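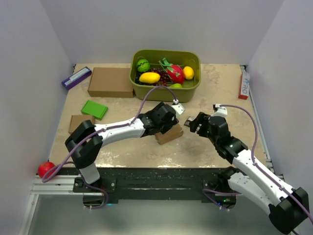
Fruit Basket Sessions: Progress Report to the Belside Fund
Prepared by Ottilie Reisinger, November 2, 2021

We are well into the second stretch of the grant and I'm so pleased with how the pretend grocery corner is coming along! Families at the Prurach library branch have borrowed the play sets 154 times so far, and the artificial fruit is far and away the favorite.

What's in use now
The olive-green plastic basket has become the home base for the fruit. Mango, grapes, lemon and dragon fruit all live in it, along with the little green ball patterned like a watermelon (the youngest children ask for that one by name). The red apple tends to travel. We also keep plain cardboard boxes and a few brighter ones on the table for the sorting games, where children decide what goes in the basket and what belongs on the "shelf."

The dragon fruit was new to a lot of our families, and it started some wonderful conversations - one grandmother stayed on to tell us how she used to buy them at the market.

Spending
Of the $500 set aside for materials, $60 is left. Most went to Dekordale for the fruit and the basket. Halilović gave us 2 extra sets of boxes at no charge, and I've sent them a thank-you card from the children.

Still to do
Word cards in the families' home languages are at the printer. I'd like to use the remaining money on vegetables, mainly carrots and eggplants, so the sorting games can get a bit harder for the older group. The cleaning checklist needs one more revision before the Dekordale order goes in.

The next report will come to you in February, with the updated loan numbers and the parents' comment sheets attached.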